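Drullel Bench Sorter, User Guide
Section 2: Setting out the bench and sorting mixed items

Issue date: December 31, 2022
Prepared by Tadeusz Zawadzka. Checked by Dewanti Krishnan.

2.1 Before you start

The tray is supplied with both dividers fitted. It is intended for small dry items from the workshop or the kitchen: tape, short pipe fittings, drinks cans and similar. Do not use it for liquids, blades or anything with a loose powder inside.

Check the following before the first use.

1. Wipe the work surface with a dry cloth and brush off any crumbs.
2. Take the tray out of its sleeve and keep the card marked 774. The number is needed when ordering spare dividers.
3. Press down on each divider. It should not move from side to side. If it does, see 2.6.
4. Place the tray on the bench with the long compartment on the right.
5. Leave a clear strip on the left for items waiting to be sorted.

Note: a matt surface is preferred. On a polished worktop the tray may slide when an item is set down against the wall.

2.2 Cans

Crushed cans are sorted first, as they take up the most room and have the sharpest edges. Keep them in a separate box beside the bench. A can that has been twisted along its length will often have folds that stand out from the body, and the metal at these folds can split.

Caution: hold a crushed can by the smoothest part of the body. Wear gloves if the coating is cracked or bare metal is showing.

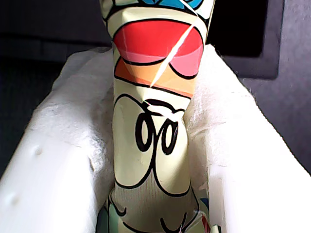
Do cans have to be rinsed before they are sorted?

Rinse them once in cold water and leave them upside down until they have drained. Detergent is not needed. A can with dried residue inside should be soaked first and kept apart from the rest until it is clean.

Steel cans go in a different box from aluminium ones. If the marking cannot be read, test the can with the Yeoh magnet supplied in the accessories bag – steel will hold, aluminium will not.

2.3 Tape

Tape is stored flat in the lower-left compartment, with the hole facing up. Rolls stored on edge tend to roll out when the tray is lifted.

1. Fold over the loose end of the tape so that it can be found again.
2. Check the side of the roll for grit. Brush it clean before storing.
3. Lay the roll in the compartment, close to the bottom wall.
4. Leave any second roll on the bench to the left of the tray until the first has been used up.
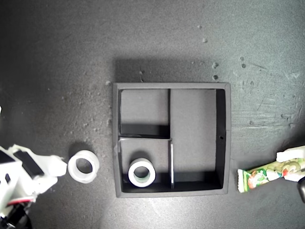
Rolls up to 55 mm across fit with room to spare. Larger rolls should be placed in the long compartment and taken out before fittings are added. Do not force a roll past the divider, as the divider will bow and the small compartment above it will no longer close up square.

A roll with a damaged core may be kept if the tape still pulls off evenly. Put it in the upper-left compartment and use it next.

2.4 Thin coverings and wrapping

Film, sleeves and other thin coverings pick up dust quickly and should be dealt with before the fittings are brought to the bench. Smooth out large folds by hand. Small wrinkles do no harm.

Where a covering is to be kept, store it flat under the tray sleeve. Where it is to be thrown away, remove any tape first and place the two materials in separate bags.

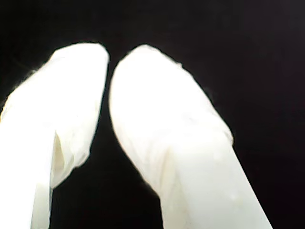 Wound tape should be taken off from the outermost end, one layer at a time. Cutting through several layers at once is quicker but leaves short strips that stick to the tray floor. If adhesive remains on the tray, use a cloth dampened with warm soapy water and dry the walls afterwards. Do not use solvent. The surface of the tray will turn cloudy.

2.5 Pipe fittings

Plastic pipe fittings are kept in the long compartment on the right.

1. Look into both ends of the fitting and remove any swarf.
2. Check the rim for chips. A chipped rim will not seal.
3. Place the fitting with its open end up.
4. Add further fittings only if they can stand without leaning on the divider.

The load in the long compartment must not exceed 200 g. Metal fittings will pass this limit quickly and should be kept in a Katirov box or similar.
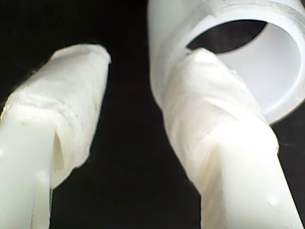 Fittings with old sealing tape on the thread should be cleaned before storage. Unwind the tape against the direction in which it was put on, then run a dry brush round the thread. White fittings can be wiped with the same damp cloth used for the tray.

2.6 Loose or damaged dividers

A divider that moves can usually be reseated. Remove all items, turn the tray over and press the base along the line of the divider. If it is still loose, stop using that compartment and order a replacement from Cestex, quoting the number on the card.

Spare dividers are held by Wahyudi Wibisono in the parts store. Faults in the tray itself should be reported to Melur Subramaniam. Cleaning after use is covered in the next section.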